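Equipment Planning Technician (fixed term)
Grillow Automation, Kamolrat site
Reports to: Philomena Lenihan, Capital Planning
Hours: full time, early finish on Friday

Grillow is replacing its bench handling equipment over the next budget period and needs a technician to prepare the purchase cases. The post sits between the workshop and the finance office. You will spend part of the week at the benches and the rest on specifications, quotations and the equipment plan.

The work

Cost each two-arm bench as a complete item: arms, grippers, cameras, cabling, table, mounting, guarding, spares and operator training. Past requests listed the arms alone and the remaining items were charged to maintenance, which makes the current figures hard to use.

Write test sheets for grippers under review. Each sheet covers grip on thin flat parts, handover between arms, and clearance above the table with the cameras fitted. Parts for the tests are supplied by Rattana Thongdee.

Obtain and compare quotations. Any single item over £1,000 needs 2 written quotations. Items under £300 may be ordered from the bench account without a case.

Keep the Jikora register up to date. Jikora is our in-house list of equipment, with purchase date, service history and expected replacement year. Several older entries have no service history and will need to be traced through paper records.

Draft the February budget return with Aivar Vanags. Lead times have to be stated for every line - a price with no delivery date will be sent back.

What we need from you

Experience of specifying or maintaining small industrial robots, including end tooling. Confident use of spreadsheets. Ability to read a wiring drawing and a supplier's terms of sale. A college qualification in an engineering subject, or equivalent time in a workshop.

Useful but not required: knowledge of lease terms, machine safety assessment, or the Gestach stock system. Training on Gestach is given in the first month.

We do not require programming experience. Arm programs are written by Lenka Tóth's group, though you will need to record the hours they estimate for each new bench.

Terms

Fixed term of 2 years. Salary according to the technician scale, with the starting point set by experience. The post is based on site, with occasional visits to suppliers.

How to apply

Send a CV and a covering letter of no more than one page to Daithí Noonan in Personnel. The letter should describe one piece of equipment you helped to choose, what it cost to run, and what you would specify differently. Shortlisted applicants will be asked to cost a bench from a parts list we provide - allow a morning for this. 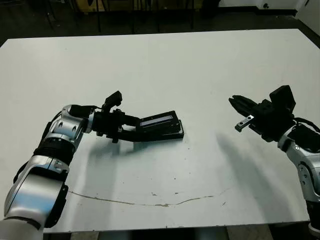
Two-arm bench with a flat black part held in the left gripper.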